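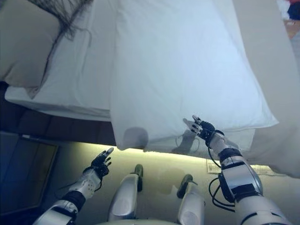

White pillowcase and sheet with the beige pillow, on a dark wooden bed frame.

Product Review: Gundard White Bedding Set
Reviewed for the Prarna Residence Purchasing Office by Leonilde Loureiro
06/10/2026

The Purchasing Office was asked to recommend a replacement for the white bedding used in the guest rooms. The Gundard set consists of a fitted sheet, a duvet cover and 2 pillowcases. It was placed in ordinary use and laundered with the regular load. Comments were collected from housekeeping by Tetsuya Kaneko.

Fabric and feel
The cotton is smooth and of medium weight. It feels stiff when first unpacked and softens after several washes. Guests described it as cool to the touch. The sheet creases lightly once a bed has been slept in, and those who prefer a pressed appearance should plan on ironing.

Pillowcases
The large pillowcase is the best piece in the set. It is cut generously, goes on without a struggle and keeps its crisp look. The generous cut has one drawback – on a narrow bed the pillow tends to travel toward the side, and the hem may then hang down over the edge of the mattress. Staff in rooms with under-bed lighting should check that fabric has not slipped in front of the light strip. The existing beige pillows may be kept with the set, as the two colors sit well together.

Sheet and duvet cover
The fitted sheet held its corners on all but the deepest mattresses. The duvet cover is long at the sides and will reach low toward the floor on a standard frame. Kazuhiro Kikuchi of the laundry reports that its buttons are small and slow to fasten. The Katayama cover now in stock closes with a zipper and is preferred on this point.

Care
Wash warm and tumble dry on low. White cases show dark hair and lint readily, and a lint roller should be kept on each housekeeping cart.

Recommendation
Approved for guest rooms with standard mattresses. Rooms with deep mattresses should retain the Katayama sheets until Gundard offers a larger size. Orders may be submitted to Joaquín Escobar, Room 487.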